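Stemmont opens its doors on screen this July

Tagle, June 26, 2020

I've been itching to share this one. My second feature film, Stemmont, is finished, and it will be available to watch at home from July through the streaming service Trenomano. I wrote it, directed it and turn up in it for eight minutes as a very cross landlady, so if you don't like it you know exactly who to blame!

If you haven't come across me before, I started out on stage with the Vandodach company, mostly playing maids and ghosts, and moved into television after that. My first film was made on a shoestring and shown in church halls. A fair few of you came to those showings, sat on the hard chairs and told me what you thought over the tea urn, and I've never forgotten it.

Stemmont is the name of the boarding house where the story takes place. Two sisters inherit it from an aunt they hardly knew, and they can't agree whether to sell up or let the lodgers stay. It's a comedy for the most part, though it gets sadder than people expect in the last half hour (bring a hanky). We filmed in and around Tagle, in a real guest house with real draughts, and the cast wore thermals under their summer frocks for nearly every garden shot.

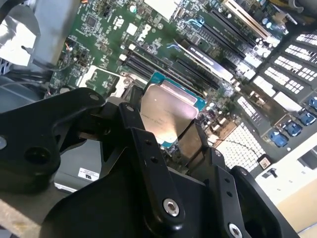 The younger sister ought to have been the one who wanted to sell, according to one person who came to our early preview, and I heard the same grumble from the row behind. I did try it that way round in the first draft. It made her so hard to like that I swapped the two of them over, and I'm still glad I did – but I love that people care enough to argue about it.

We had 2,237 people put their names down to be extras, which floored me. We only had room for a handful, so if you missed out, please don't take it to heart. I read every single letter, including the one from the gentleman who offered us his goat. The goat is in the film.

The first 1,000 people to book through Trenomano will also get a recorded chat between me and the two leads, made in my kitchen with the kettle going. Booking opens at the start of July, and the film will have subtitles from day one.

Reviewers and local papers can ask for an advance viewing link through the Vandodach press office, which is kindly looking after the post for me. Stills and a full cast list are ready to send, and I'm happy to do interviews by phone – mornings are best.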